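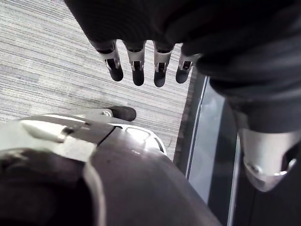 Brass is a forgiving metal to live with, and if you only take one thing home from this evening class I hope it is that you needn't be frightened of it. Most of you have brought in a lamp or a bell or a small tray that belonged to somebody's grandmother, and most of you have told me, rather guiltily, that it has gone brown. Well, so it has, and so does mine! Before you reach for the polish, get into the habit of tilting the piece slowly under a lamp and looking at its edges. Bare metal catches the light along an edge or around an opening in small bright highlights, the way the silver finger segments do around their narrow slots, and a dull film tends to flatten all that out. You will learn more from a minute of tilting than from any amount of rubbing.

Handout 3: Looking after brass and copper at home
Shiela Mercado, Tolentino Evening Workshops

What the metal is

Brass is copper with zinc added. More zinc gives you a paler, yellower metal, and less gives you something warmer and redder, so two pieces sold as plain brass can look quite different side by side on a shelf. Copper by itself is softer and pinker, and it marks more easily. Bronze is usually copper and tin, and we shall come to it in the next handout, so please do be patient with me if your statue is bronze - I haven't forgotten you.

Is it solid or plated?

Try a magnet first. Neither brass nor copper will hold one, so if it sticks you probably have steel underneath with a thin coat on top. A magnet that doesn't stick is not quite proof, I'm afraid, as plenty of plated things were made over zinc alloys. Look on the underside and round the rim, where the wear comes first, and see whether another colour is peeping through. Plated pieces want a soft cloth and very little else.

Is it lacquered?

A good many shop-bought lamps and trays are lacquered at the works. The Gravaston trays in our teaching cupboard are, and so are the older Keltano bells. Lacquer that is sound only needs dusting and a wipe with lukewarm water and a drop of washing-up liquid. When it starts to fail you get brown patches with a sharp outline, and polishing over them does no good at all, as the tarnish is sitting underneath. The lacquer has to come off first, and that is our job for week 7.

Everyday cleaning

Wash in warm water with a little mild soap, rinse well, and dry at once with an old cotton towel, getting right into the corners. For oil lamps, soften the old oil with warm soapy water for around 20 minutes before you wipe it out. Please don't scrape with a knife. A wooden cocktail stick will get into engraving quite happily.

For unlacquered brass that has gone dull, a paste of lemon juice and fine salt is the old kitchen remedy, and it does work, but it is stronger than people think. Put it on with your fingers, keep it moving, and rinse it off as soon as the colour lifts. Left on too long it can turn the surface pink, where the acid has taken some of the zinc away.

If you must use an abrasive paper on a bad scratch, start no coarser than 600 grit, used wet, and then work up through the finer grades. Practise on the Trerton offcuts first (they are in the biscuit tin by the sink, do help yourselves).

Copper for food and drink

Keep lemon, vinegar, tamarind and anything else sour out of unlined copper. Pans with a tin lining should never be scoured, and once you can see copper showing through inside, put the pan on the wall until it has been retinned.

For next time

Bring your piece, two soft cloths and an old toothbrush. Leave it unpolished, please, even if visitors are coming.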